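Skoltevum: a word list of everyday color names

README

Welcome, and thank you for stopping by! Skoltevum is a small collection of the words people use for colors when they are talking to somebody they know – across a kitchen table, on the phone with a sister, at the counter of a fabric store. It began as a notebook I kept while I was helping my aunt sort forty years of yarn, and it has grown quite a bit since then (so has the yarn, I'm sorry to say).

What you get

The download is one spreadsheet in plain comma-separated form, plus a text file of notes. The sheet has 9 columns: the color name, how it was spelled when it came in, the base color it was filed under, the contributor's region, the setting it was used in, an example sentence, an older form of the name if there is one, my own comments, and the batch it arrived with. Empty cells are truly empty. I used to put a dash in them, and several of you wrote to say what that did to your imports, so I stopped.

There are 39 base colors. That is a lot more than the usual eleven, I know, but contributors kept insisting that "rust" was not a kind of orange and "teal" was not a kind of anything, and after a while I gave in and let them have their own rows.

A word about the grays

Gray has been the hardest part of the whole project and also my favorite. There are 29 names filed under it, from "dishwater" and "old nickel" to "dove" and "wet slate," and hardly any two people would put them in the same order. One contributor's "smoke" is nearly white, and her neighbor's is nearly black, and both of them wrote me lovely long letters on the subject. Where two meanings were that far apart, I gave each its own row and marked the name with a 2 in the comments column.

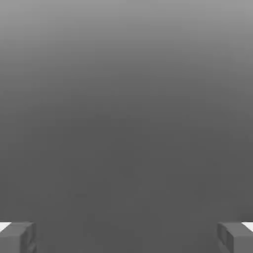 Pale gray along the top, charcoal farther down.

If you plan to match these names to paint chips or screen values, please go gently. The list records what people say, and it holds no measurements at all. A name like "pencil" covers a whole stretch of lighter and darker tones, and it slides into "stove" with no clear place where one stops and the other starts. I tried drawing lines between them for version 1 and took every one of them out again.

How the names were gathered

Most came in by mail or through the form on the old Cukadura page, which closed in July. A smaller batch came from Itziar Benítez, who collected names at a weaving circle and typed them up beautifully, example sentences and all. Her rows say "Peng" in the batch column, after the folder she sent them in. The rows marked "Drasmont" were copied from a handwritten dye book, and a few of those spellings are my best guess at some very hurried pencil.

Known problems

Greens are thin. Contributors lean heavily toward people who knit, sew or weave, so you will find far more names that come from cloth than from cars or cooking. "Puce" appears under three base colors and I have no plans to settle it. Region is whatever the contributor wrote, so "upstate," "by the lake" and "Mom's side" are all real entries.

Using and sharing

Please use it however you like, in class or in print. A mention of Skoltevum is kind but not required. If you add names of your own, keep the original spelling column as it came to you, even when it makes you wince.

Corrections are welcome any time, and so are new names, especially greens.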